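Sorting a mixed surface before you plug in a night light

Applies to: small plug-in night lights with a light sensor on the face, used near a desk, shelf or entry where other small things collect.

A sensor light switches according to the light that reaches its face. Anything that leans over the sensor, or stands close in front of it, can change when the light comes on. Clear the area first, then place the light.

1. Unplug the light and set it to one side, face up.

2. Sort what is left into three groups: food and drink, hair and personal items, packaging. Clips and other small loose items go in a lidded case or a drawer. Wire stands go flat against the wall.

3. Flatten empty cartons. Keep one open box for wrapping film and scraps — film slides off a pile and ends up over the outlet.

4. Wipe the face of the light with a dry cloth. Do not spray cleaner on the sensor.

5. Choose an outlet with a clear space in front of it. On a power strip, use an end position if one is free, and lay the strip so that the face of the light points into the room.

6. Hold the light by its rim and push it straight in. Do not rock it.
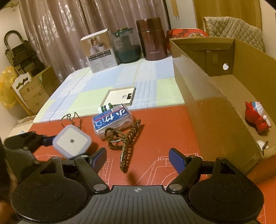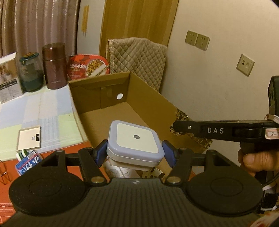
Does a night light with a sensor have to be unplugged during the day?

It can stay plugged in. The sensor keeps the lamp off while there is enough light in the room. Unplug it if you need the outlet or will be away for a long time.

7. Test after dark with the room lights off. If the lamp stays dark, look for another light source facing the sensor, such as a screen or a hallway lamp.

8. Switch the room lights on again. The lamp should go out after a short delay. If it flickers, its own light is probably bouncing back from something nearby. Move that item and repeat the test.

9. Return the other items, tall ones last. Jars and flasks go to the side of the light, never in front.

Checked by Pirmin Gisler, April. Corrections to step 5 from Margus Kalniņš.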